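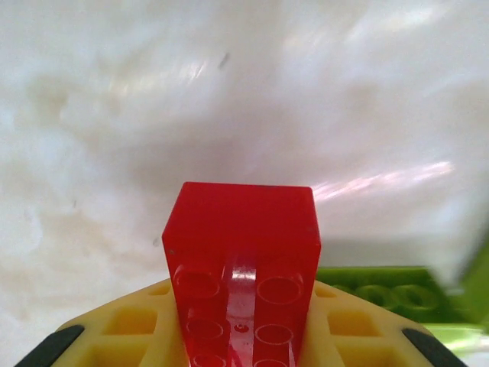 Ordering springs from drawings: questions to the Skodivero works

Skodivero winds compression, extension and torsion springs at its works in Grirkix. We spoke to the production manager in June, mainly on the subject of drawings, samples and batch sizes, which is where most new orders lose time.

The first question was what a customer has to send. "Wire diameter, outside diameter, free length, number of coils, direction of wind and the type of end," the manager said. "And the load at a stated length. If we have the load and one other length, we can work back to most of the rest." Drawings that fix every dimension and the load as well are common, and they cause trouble. The winding machine needs something it can adjust. The works asks for at least one value to be marked as reference only, usually the number of active coils.

Tolerances came up next. The manager said that many drawings carry a general tolerance block copied from a machined part. "A turned pin can hold that. A spring can't, or it can if you pay for sorting. We write back and ask which dimension touches something." For a spring working in a bore, that is the outside diameter. For a spring over a rod, it is the inside diameter, and the outside can be left wider.

Samples are wound on the production machine, with wire from stock where the diameter allows. The normal sample lot is 40 pieces. Ten are kept at the works with the load readings and the rest go to the customer. "People ask for two or three. You can't see spread on three springs," the manager said. The sample charge covers setting time and is taken off the first batch if the drawing has not changed in the meantime.
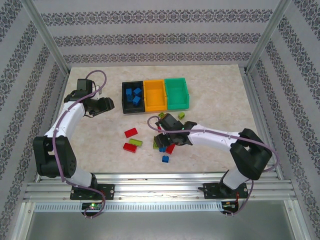

The smallest production batch is 1,000 for wire on the shelf. Special wire is bought by the coil, and the batch is then set by the coil weight. One current part gives 1,333 springs from a coil after setting scrap, and the customer takes that number each time. "They asked for a round figure at first. The remainder of the coil would have been charged to them anyway."

All loads are checked on a Linelance tester, which compresses the spring to the drawing length and records the force. Springs for valves are also pressed solid before testing — the shop calls this scragging — so that any loss of length happens at the works. The finished free length after pressing is the one that goes on the certificate. Customers who measure before and after fitting should use the same method.

Plating is sent out to Enache. Zinc is the usual finish for carbon steel, followed by baking to drive out hydrogen. The manager would prefer that customers considered stainless wire for small sizes. "With fine wire the plating fills between closed coils and they stick. You then have someone separating 900 springs by hand." Stainless wire is a little softer in use, so the load has to be recalculated and the old drawing should not be reused as it stands.

On packing, the answer was short. Open-ended springs tangle, and closed and ground ends tangle less. Long springs are laid in trays on request, at extra cost, and everything else goes in bags inside cartons with the batch number on both.

The last question concerned repeat orders. Setting sheets are kept for each drawing issue. "Quote the issue letter," the manager said. "If the order only gives the part number, we stop and ask, and the job waits until we have a reply."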